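Hulden: a pile of small household stuff, written down

README, last touched 2024-06-30

Hi! If you've landed in this folder you probably came for the lists, so a quick word on what they are. Hulden is my running record of ordinary household and workshop things, grouped the way they get used together on a table. It started in April as a text file on my own machine, grew a lot faster than I planned, and at some point Mareike Kettler asked if she could have a copy (she got one, she found nine typos on the first evening, bless her). After that it seemed silly not to tidy it up and share it.

Right now there are 60 entries in the main list, and 31 of those have their notes finished. The rest have a name, a group and a couple of words from me that I may or may not understand later. I'm working on it!

An entry is one kind of thing, like "dish rack" or "roll of tape." I don't split by color or maker. If two things do the same job and you'd look for them in the same drawer, they share an entry, and the differences go in the notes. I went back and forth on this for ages with the older list (Prilleo, if you ever used it), where every size of jar had its own line and finding anything was a pain.

The groups are loose. "Drying and draining" has the racks, mats and colanders. "Sorting" has trays, boxes with compartments, baskets, drawer inserts. "Sticking and tying" is tape, string, clips, rubber bands, and that awful wire stuff that comes around cables. There's a "misc" too, of course there is, and it is bigger than I'd like.
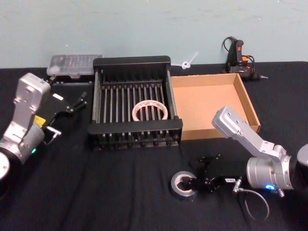

Waltraud Engelhardt
Keeper of the Hulden list, notes and most of the typos

So, the dish rack. It's the entry I get the most mail about, because I filed it under "drying and draining" and then wrote a long note on using it for everything except dishes. A black rack with a row of parallel rods is a really handy thing to have on a table! A roll of tape will lie on its side between the rods, and lids, envelopes and cutting boards can stand up in one if the spacing suits them. I've kept the group as it is, and put "also sorting" in the second column. If you filter on the first column only, you'll miss it, sorry.

Tape has one entry with a long note. I go by the look of the band (clear, tinted, paper, cloth) and I mention the core when it stands out, like a white core with a beige-tinted translucent band. I do not write down how sticky it is. I tried, and my scale of "fine" to "why is it on the cat" was no use to other people.

Cardboard trays took me longer than they deserve. The shallow tan corrugated kind with four low walls is in as "open tray," and anything with flaps or a lid goes under "box." If you cut the top off a box it becomes a tray. Mareike disagrees and says it's a box forever. We've left a comment in the file and moved on.

Clear plastic organizers, the ones with a transparent lid and compartments, are filed by the box and never by what's inside. People put beads in them, or screws, or pills, or fishing bits, and I am not making an entry for each. When the dividers come out, write "loose dividers" in the notes. When they don't, leave it blank.

A few things about the table itself, which has its own short section at the end of the list. I like a black cloth for laying things out. Tan cardboard and pale tape show up well against it, and black things don't, so a black rack on a black cloth takes a second look. I still prefer it to the flowered oilcloth I used for the first 37 entries. If you find a note that mentions "near the big poppy," that's left over from those days and you can delete it.

What's in the folder: the main list as a plain spreadsheet, the group names in their own small file, and my notes as one long text file in the same order as the list. The numbers match up. Please don't re-sort one without the other, I did that once and spent a whole weekend putting it right.

There's also an old export made for Plonent, which I no longer update. It opens, but the accented letters are a mess. Use the spreadsheet if you can.

Known problems: "misc" has two entries for clothespins. The word "basin" is used for three different things. Ruppert, the little checking script, complains about blank notes even where blank is correct, so ignore it on the organizer rows.

Use any of this however you like, at home, in class, for your own lists. A mention is nice but I won't chase you. If you send changes, please send them a few at a time, with the entry number first and then what you'd like it to say. I read everything, though I'm slow in summer when the garden gets going.

Next up are kitchen scales and whatever we decide to call the thing you rest a spoon on.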